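Life After the Final Episode: How Dating Show Contestants Stay in the Public Eye
Speaker notes, Lekbridge session on television and publicity

Opening

Good morning. The subject of this talk is the period that begins when a dating series leaves the air. Holmgren, the entertainment research office, followed 91 former contestants through the year after their last appearance on screen. The figures used this morning come from that work.

Pause for late arrivals. Handouts are at the back.

Section 1. The first eight weeks

Most requests for interviews arrive in this period. Weekly magazines want the breakup, the reunion or the quarrel at dinner. Of the 91 contestants, 78 gave at least one paid interview before the eighth week. Few gave a second to the same title.

Party invitations follow a similar course. The Brerken fashion evening, held each March, admits 400 guests and keeps a part of its list for television names. A contestant who attends in the first season after broadcast is likely to be photographed on arrival. A year later, the same guest may walk in unnoticed.
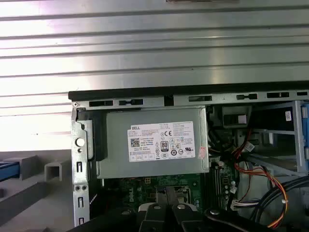

Who pays for a contestant's outfit at such an event?

The label usually lends it without charge and expects to be named in the captions. Contestants seldom buy the clothes they are photographed in, and most pieces are returned the next morning.

Section 2. Contracts

Runners-up are often bound by the same terms as the winner. The Zoltolero agreement, which several production houses have copied, bars contestants from discussing the result until the finale has been shown. It also requires approval for any magazine shoot during the run of the series. Agents in the room will know the clause.

Allow two questions here, then move on.

Section 3. Appearance fees

Club and store appearances paid up to 800 dollars a night in the first season. The fee fell sharply once a new cast had been announced. Travel was covered in some cases and should always be settled in writing.

Slide change. Read the fee table aloud for those seated at the side.

The session resumes at 11:15 with the panel on tabloid photography.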